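Household Task Participants, Tabletop Work (Part-Time, Paid)
Melard
Reference 719
Posted 24/12/2023

Melard is recruiting adults to carry out ordinary household tasks at a table, in a furnished two-level house. The work covers folding and moving cloths, setting out and putting away small appliances, opening and closing appliance doors, and clearing and resetting the tabletop between tasks. Sessions are recorded. Tasks are done standing.

Openings: 7
Start: January
Contract: fixed term, through the end of June
Hours: two sessions per working day, morning and afternoon. You may apply for one or both.

The work

Each session follows a printed task sheet. A task has a start layout, an action and an end layout. Typical entries from the current sheet:

Pick up a folded cloth, carry it across the table, set it down flat.
Unfold a cloth, turn it over, fold it in half twice.
Open the microwave door fully, place a cloth inside, take it out, close the door.
Move the iron from its base to a marked spot and back. The iron is not plugged in for any task.
Move a vase with artificial flowers from one side of the table to the other without tipping it.
Straighten the tablecloth with the appliances in place.

The full sheet has 343 entries. No participant does all of them. Entries are assigned at the start of each session and are repeated with small changes in layout, so the same fold may come up many times in a row. People who find repetition difficult will not enjoy this work.

Most tasks are done with a hand-held gripper in place of the bare fingers, sometimes one in each hand. Training is given on the first day and is paid at the full rate. A wristband is worn during tasks.

The room

The work area is on the upper level, next to a railed opening that overlooks the floor below. It is reached by stairs only; there is no elevator. The table is covered with a cloth and is not height-adjustable. Chairs are provided for breaks. Bags and coats go on the rack downstairs before the session starts, and cups and bottles stay off the table at all times.

Requirements

Age 18 or over.
Able to stand for 40 minutes at a stretch, with breaks between blocks.
Able to lift a clothes iron with either hand and hold it level.
Full use of both hands and wrists. Applicants recovering from a wrist or shoulder injury should wait until cleared by a doctor.
Able to read the task sheet in English at normal print size.
Short or tied-back hair, and sleeves that stay above the wrist. T-shirts are fine. Rings and bracelets must be removed.

Experience in laundry, housekeeping, hotel linen or retail folding is useful and should be listed on the application. It is not required. Left-handed applicants are encouraged to apply, and should say so on the form.

Pay and terms

Paid hourly, every two weeks, by bank transfer. The rate is given on the offer form. Setup, breaks and resetting the table count as working time. Travel is not reimbursed. If a session is canceled by us with less than one day's notice, it is paid in full. Payroll is handled by Prollura, which will ask for proof of identity and right to work before the first session.

Privacy

Recordings show the table, the hands and part of the upper body. Consent is given in writing before the first session and can be withdrawn at any time for recordings not yet released. Faces, where they appear, are obscured before any file leaves the site.

How to apply

Fill in the online form under reference 719. Attach a short work history, no longer than 2 pages, and state which sessions you can attend. Do not send a photo. Applicants who match the requirements will be invited to a trial session, which consists of ten entries from the sheet and a short safety briefing on the stairs and the appliances. The trial is paid.

Applications are read in the order received. The posting closes when all places are filled. People who applied under an earlier reference need to submit the form again, as old applications were not carried over.
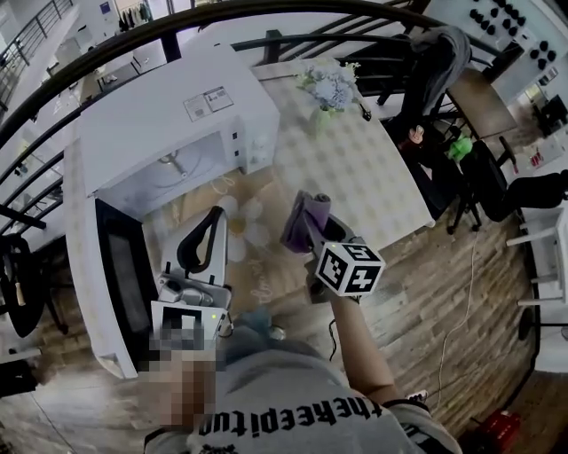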